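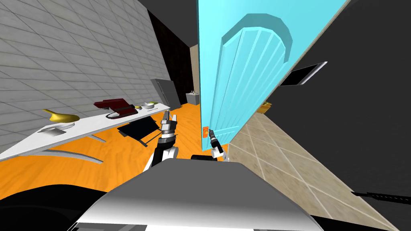
Flemthorpe apartment, head view. Right gripper beside the orange handle, left one hanging out over by the black chair.

01/11/2020

Sunday, so I had the good controllers to myself and no line for the render box. Plan for the day was door demos in Flemthorpe, all by remote control, right hand only, and then replay whatever I kept to see if it survives without me. I got through less than I wanted (do I ever write anything else in this book?) but I do think I finally understand why my approaches to the handle have been so ugly.

First, setup, so I don't have to work it out again. Gostorel build from Friday, both hand controllers paired, clutch on the left thumb. Cap is 950 steps per demo and then it cuts you off, saved or not. I had translation scaling way too high when I started. I'd twitch and the gripper would sail right past the door edge. Turned it down by half and it felt sluggish for a few tries and then lovely! Leave it there, please, whoever sits down next.

The thing that kept tripping me up is the head tilt. The whole room leans over in the head view, and my hands wanted to push "up" toward the top of the screen, when up in the room is somewhere off to the side. Evaristo swears you stop noticing after an hour. I did not stop noticing. What helped was lining myself up on something long and straight, like the countertop or the door's own edge, and steering along that and forgetting about the screen borders altogether.

Then there's the wrist cameras, which I'd been ignoring, and that was dumb of me.
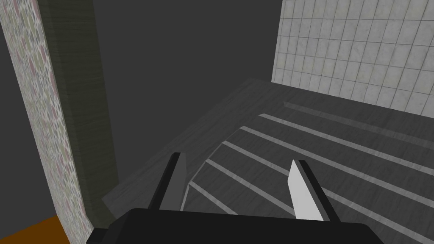
Wrist view, fingers open and empty over the dark gray wood grain. Bright pad is on the right finger.

I like that white pad a lot. The two fingers look so alike in the dark parts of the apartment that I lose track of which way the wrist is rolled, and the pad tells me at a glance. If it's on the right, fine. If it's on the left I've wound the wrist around and I'm going to run out of joint partway through the pull, so stop, clutch, unwind, try again. Hannelore suggested painting the pads a loud color in the training renders too and I said no, we'd be teaching the policy to look at paint. Still think so, but writing it down because she'll bring it up again.

Back to the door. My early demos all came at the handle dead straight, fast, and then I'd hover there fussing with tiny corrections. On replay those fussy bits are poison, because the learner picks up the hovering as if it were part of the job. So for the later ones I made myself come in from underneath, slow, fingers just shy of the latch plate, pause one beat, then commit. If I missed the grasp I threw the demo out instead of patching it. It hurts to throw out a demo when you've got most of a door swing in it but there you go.

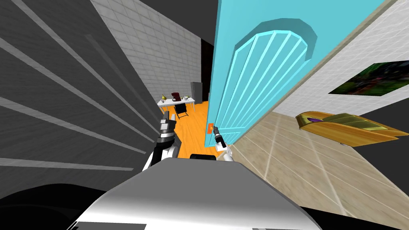 Render: Gostorel, head camera, Flemthorpe scene. Van Damme lab notebook.

From under the latch like that, you've got the whole face of the turquoise door in front of you and a wedge of the orange floor next to it, so it's easy to judge how far the swing has gone. Much better than side-on, where the door is mostly an edge and I was guessing. The fingertips want to sit a touch to the right of the plate. Too far under and the wrist housing bumps the panel before the fingers close, and then the contact solver gets excited and the arm shivers. Jedley's patch is supposed to calm that down and it isn't in this build yet.

Left arm: I need to park it properly. I let it float out ahead of the body all afternoon and it wandered a bit every time I used the clutch, which means every demo starts from a slightly different left arm. Could be good variety, could be noise. I'd rather we pick the variety on purpose. Ask Evaristo for the parked pose he used on the drawer set in April, and bind it to a button.

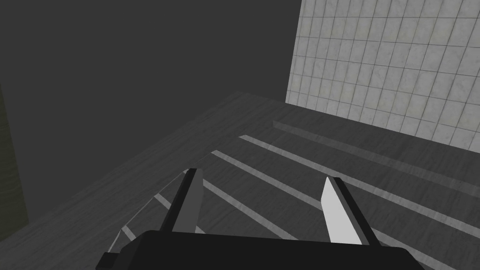
Spent the last hour on wrist views alone, with the head view switched off, just to see how much I could do. Moving slowly over a surface was easier than I expected, the grain and those pale stripes give you a nice sense of speed. Reaching for anything was miserable. I'd want both views for any real grasp, and I'd guess the policy does too, so let's not drop the wrist stream from the recordings to save disk.

Kept two demos. The better one ran 536 steps start to finish and has hardly any dithering in it. The other is longer and has a wobble in the middle, tagged as such. Haven't replayed either.

To do: park the left arm, get Jedley's patch merged, replay both demos with the wrist streams side by side, and put fresh batteries in the left controller.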